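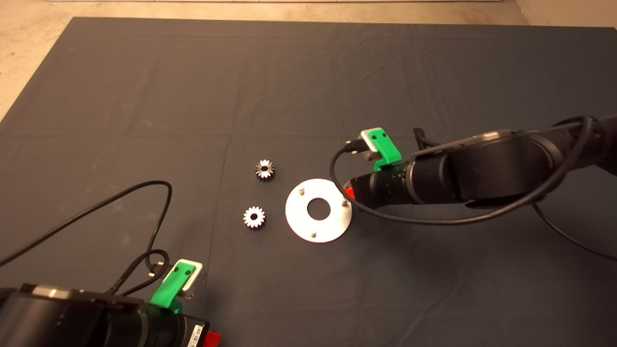
Why lay a cloth down before taking a gearbox apart? So that the bits you drop stay where you dropped them.

I have held this view since a Sunday when a gear the size of a coin left my kitchen table, bounced once and went under the cooker. It came from an Orkateck pasta machine belonging to Assunta Grasso, who had lent it to me in good faith. I spent 60 minutes on my stomach with a torch and a wooden spoon, and came up with the gear, a fossilised pea and a fair idea of how often I clean under there.

The serious hobbyist will tell you to buy a magnetic tray. Sandro Vitale owns two, and talks about them the way other men talk about their knees. They're fine for steel. They do nothing for brass, and nothing whatever for a plastic washer, which will sit in the tray looking settled until you sneeze.

A cloth costs next to nothing – mine is an old curtain – and it should be dark and plain. Please, no pattern. Parveen Durrani works on a floral tablecloth and has lost more circlips among the peonies than I've owned.

Iron it? I wouldn't bother. A crease has stopped many a rolling part of mine, and in any case the iron is in pieces on the landing, waiting for a spring.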